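Cleaning dust out of a wool skirt
Sewing and Vintage Clothing > Fabric Care

colette_h
I bought a 1950s wool circle skirt at the Drikville estate sale for $37. It sat in a garage during some concrete work and there is gray dust all through the weave. The lining is rayon. What should I do first?
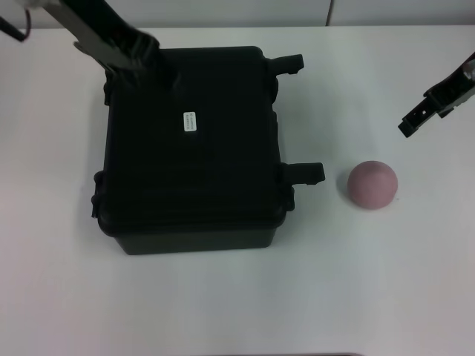 Re: Cleaning dust out of a wool skirt
tjacquet
Don't get it wet yet. Hang it outside and brush it with the nap, then vacuum through a piece of net on low. I did 3 rounds on a coat last July.

After that, cool water and a wool wash. I use Diritz.

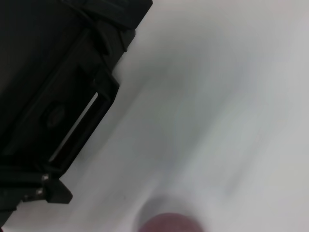 Yannick Deschamps
I disagree about washing at home. Rayon lining shrinks at a different rate than the wool and the hem will pucker. Take it to a dry cleaner and tell them about the dust.

colette_h
The cleaner here wants $11 plus extra for the lining. I can live with that. Would steaming help before I take it in? 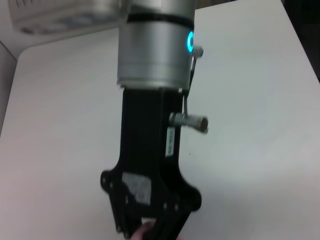
Re: Cleaning dust out of a wool skirt
tjacquet
No steam. Cement dust and moisture are a bad mix. And I have washed rayon linings with no pucker, but I baste the hem loose first.

colette_h
Brushed it twice this morning and a lot came out. The waistband is still gray.

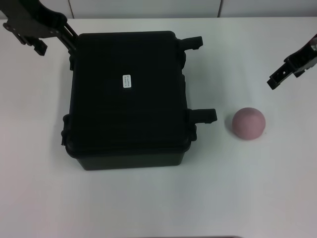
Sólveig Overgaard
Unpick the waistband if you can sew it back on. Dust packs into the interfacing and brushing won't reach it. I'd replace the interfacing too.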